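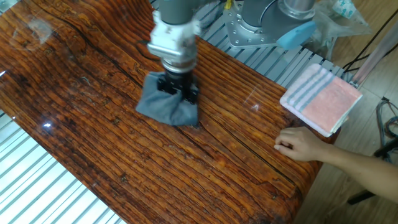
Krystyna Czerwiński

I went to my first peace committee meeting in Woltley in August, and I have been telling everybody I meet about it ever since, so now it's your turn!

A little background. Woltley and Min sit on either side of the same river, and for two years during the war you could not cross it. When the ceasefire came, the town councils set up a joint dialogue group, with outside monitors sitting in. The monitors have mostly gone home now. The dialogue group is still going, and it meets in the old grain office by the bridge, where the windows don't open and the tea is very, very sweet.

I had pictured speeches. What I got was three hours on goats. Herders from the Min side bring their animals down to the water through a field that a Woltley family came back to last year, and the fence is up, then down, then up again. People were cross! An older man read out a list of every goat he had lost since spring, by name. But they were cross in the same room, and they took turns, and the woman running things (she used to teach school, and it shows) wouldn't let anyone speak twice until everyone had spoken once.

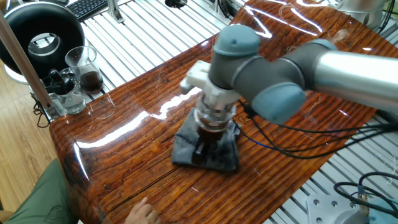

By the end they had agreed on a path along the north edge of the field, open in the mornings, with the herders to keep up the fence on that side. It was written out in both languages on one sheet of paper and signed on the spot. I got goosebumps over a goat path.

The next day I rode out to Zeker, which is much smaller and got hit much harder. Before the war 500 people lived there, and 69 households are back so far. The road is good until the second checkpoint post, which is just a concrete box now with somebody's beans growing up it, and after that you hold on tight.

In Zeker I sat in on a voter sign-up morning. The local elections will be the first ones there since the fighting, and the line went out the door and past the well. A lot of the people in it were young, and plenty had no papers at all, so neighbors were vouching for them. Each one needs 2 witnesses who are already on the roll. I watched one man act as a witness again and again until the clerk told him to sit down and give his signing hand a rest — he was beaming.

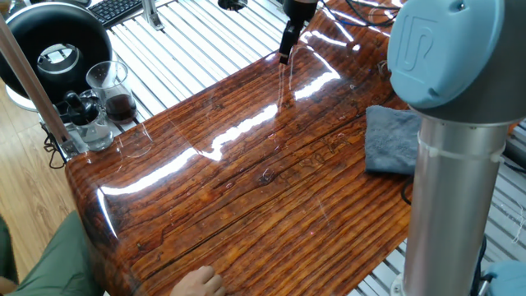
I also spent an afternoon with Predeo, the radio program that goes out in the evenings on both sides of the river. They do crop prices, missing relatives, a bit of music, and then a call-in half hour that I could listen to all night. The week I was there the question was who should pay to repair the bridge railings, and 25 callers got on the air. One sang his answer.

There is plenty that still isn't fixed. The land court is slow, the clinic in Zeker has no doctor, and a few families in Min told me flat out that they don't trust the sign-up rolls. I wrote it all down and I'll get to the land court in its own post, as it needs the space.

I'm going back before the vote. The dialogue group has put the bridge railings on its next agenda, and I have already asked them to save me a chair.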